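Do you need a whitening toothpaste?
May 24, 2024

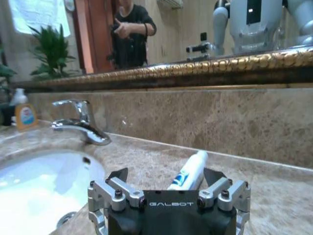

What the extra money buys

I paid for the Stivville whitening stuff in February and used it twice a day for 38 days. My teeth look the same. The box promised "visibly brighter", which could mean anything.

The Udside one costs less and tastes of chalk. I can't fault it otherwise.

I'm told Hikanow is different. Perhaps. I'd want to see who paid for the test, and whether it had more than 10 people in it. Until then I'm buying whatever is on offer.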